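Two grippers, one table, and my many mistakes

April 2025

I promised to write about the comparison of the two hand-held grippers, and several people have asked me already, so I will do it now before I forget the details.

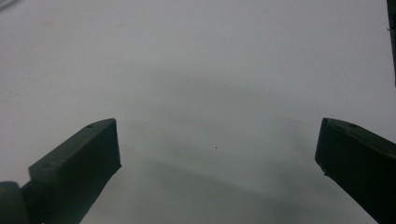 The first thing I want to explain is that I am not testing for any company. I bought the Gendholm gripper with my own money, second hand, and the Dellidora was lent to me by Sivaprasad Gowda, who needs it back before the summer. Both are tools that you hold in your hand, with a camera looking at the fingers. You squeeze the trigger, the fingers close, the camera records, and later the recording is used to teach an arm. My arm is an old Moveo which I printed and built in October, and it is still not very straight in the elbow.

I made a list of small tasks which I could repeat many times on a plain light surface. Pick up a pen cap and put it down in another place. Pick up a folded cloth. Turn a small box by ninety degrees. Close a zip bag (this one I gave up on after one evening). I did the same tasks with both tools and in the end I had 482 recordings which I consider good. The bad ones I deleted, which I now regret, as Ningsih Wattimena told me the bad ones are also useful for understanding what the hand was doing.

About the weight. The Gendholm is lighter in the hand, but the weight is all at the front, so after half an hour my wrist was more tired than with the Dellidora. I did not expect this. With the Dellidora the battery sits behind the hand and the balance is good. My wife tried both for a few minutes and preferred the Gendholm, so please take this as the opinion of one wrist.

About the fingers. Stiff fingers are better for the box and for the pen cap, because you feel quickly when you have it. For the cloth they were terrible in the beginning. I was pressing too hard on the table and the cloth only slid away in front of me. I learned to come in at a lower angle and to close slowly, and then I had it nearly every time. The Dellidora has softer fingers and forgives you more. But the softness has a price: when the finger bends, the camera sees the tip in a different place, and my little program that measures the opening becomes confused. With stiff fingers the measurement was the same in the morning and in the evening.

The opening is also different. The Gendholm I measured at 82 mm fully open, and the Dellidora at 75 mm. Seven millimetres sounds like nothing, and for the pen cap it is nothing. For the box it was the difference between going in easily and touching the side at every third attempt. If you plan to pick up cups or jars, I would look at this number before all the others.

Now the camera, which took most of my time. I had a lot of trouble with the exposure on a pale surface. The camera sees so much white that it makes everything else dark, and dark fingers become almost black with no detail. My program looks for the edge of each finger, and inside a shadow it finds edges which do not exist. I tried a second lamp, then I tried moving the lamp, then I tried both, and for two evenings I was only making new shadows. Finally I wrote to Intan Chong, who answered with one line: "Lock the exposure and stop touching the lamp." I locked the exposure. It became much better and I was a little ashamed.

One more advice about this. Clean your table before you start. My program once followed a crumb for a complete recording with great confidence, and I was searching for the error in the code for one hour.

The controller is the part I like least in both of them. I use a small Chettiar board to read the trigger and to put a time on every measurement. With the Gendholm the cable is short and stiff, and if you turn your hand too far you can pull it out. With the Dellidora the cable is fine but the board loses the connection when the computer goes to sleep, and you have to start everything again. I have asked Samah Gaber if there is a setting for this. She thinks it is the USB power and not the board. I have not checked it yet.

For the training I used only the pen cap recordings, because they were the cleanest. The arm learned something after one night. It goes to the correct place, it opens, it waits a bit too long, and then it closes. From ten attempts it succeeded in six with the Gendholm recordings and in five with the Dellidora recordings. I do not think this says much about the tools. With my elbow problem I would be surprised by more.

What would I buy today? If you work mainly with hard objects and you want measurements you can trust, I would take the Gendholm and put some weight at the back of the handle. If you work with cloth or with other people who have no practice, the Dellidora is more pleasant. I will keep the Gendholm, partly because it is already mine.

Next I want to print a longer pair of fingers and try them with a thin layer of rubber on the inside. Idalina Cordeiro has sent me her drawing, but her screws are different from mine and I must change the holes first. If somebody has tried rubber and knows which glue holds it, please write in the comments. The one I have at home does not.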